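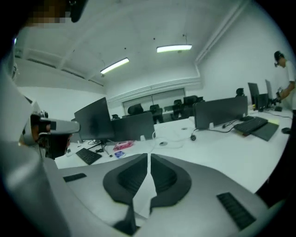

Kelavdale Sourdough Swap – Frequently Asked Questions

What is the Sourdough Swap?

A get-together for people who bake with a live starter, or would like to. You bring a loaf, you go home with somebody else's loaf, and in between there is a lot of talk about flour. We run it through the year with a break in July, when half of us are away and the other half have kitchens too hot to shape dough in.

I've never baked bread in my life. Can I still come?

Yes, please do! Bring butter, jam or cheese in place of a loaf and you're in. Plenty of our regulars started that way, and a few still show up with jam (very good jam, so we let them).

Where do I get a starter?

Ask for one when you sign up and we'll have a jar ready for you. Most of what we hand out descends from a rye starter Caoimhe Ó Gríofa has kept going for years. It's a forgiving one. It has been left at the back of a fridge for 71 days and was bubbling again after a few feeds.

How do I feed it?

Keep 2 tablespoons of starter and stir in 100 grams of flour and 100 grams of water. Leave the lid loose. In a warm kitchen it should double by the afternoon if you fed it at breakfast. Cooler rooms take longer, so go by how it looks and smells and don't worry about the clock.

Mine smells like nail polish remover. Is it dead?

Almost certainly just hungry. Feed it twice a day for a few days and the smell should ease off. Pink or orange streaks, or any fuzzy mold, are a different matter. Throw the whole thing out, wash the jar well and ask us for a fresh one.
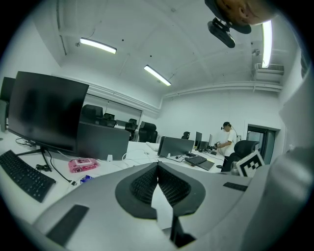
What flour should I use?

Bread flour for the first few loaves, with a spoonful or so of whole rye if you have it. Rye really wakes things up. Once you know how your dough should feel, go wild – spelt, einkorn, the odd bag from the back of the cupboard. Spelt gets slack quickly, so hold back a little of the water and add it at the end.

Why is my loaf flat?

We get this one more than any other. Usually the starter was used too early or the dough sat too long. Try one change at a time and write it down. Peadar Ó Ceallaigh's troubleshooting sheet is at every swap, and he'll happily poke at your crumb and give you his opinion.

Do I need a Dutch oven?

No, though the steam it traps does help the crust. A heavy baking sheet with a deep metal pan turned upside down over the loaf does nearly the same job. We have two Dutch ovens to lend. Put your name on the list by the door.

Can I bring a loaf with nuts or seeds in it?

Yes, with a label. Please write down everything that went into the dough, and what you dusted the basket with too. Nut loaves go on their own table with their own knife.

Is there anything gluten-free?

Ailbhe Fahy bakes a buckwheat loaf for most swaps and wraps it at home. We do have to say that the room is full of flour by the end, so if you have celiac disease it may not be the right place for you. Write to us and we can arrange a pickup.

What happens to the loaves left over?

We slice and freeze them for the next soup lunch. Stale ends go to Eoin Ó Dálaigh for bread pudding, and if you've tasted it you'll know why people leave their ends so willingly.

Can I bring my kids?

Of course. There's a dough table for them, and aprons in small sizes. Clothes they can get messy in are a good idea.

How do I sign up?

Add your name to the sheet at the swap, or email us with "starter" in the subject line if you need a jar. Doors open at 10 a.m. and the swapping begins at 10:30.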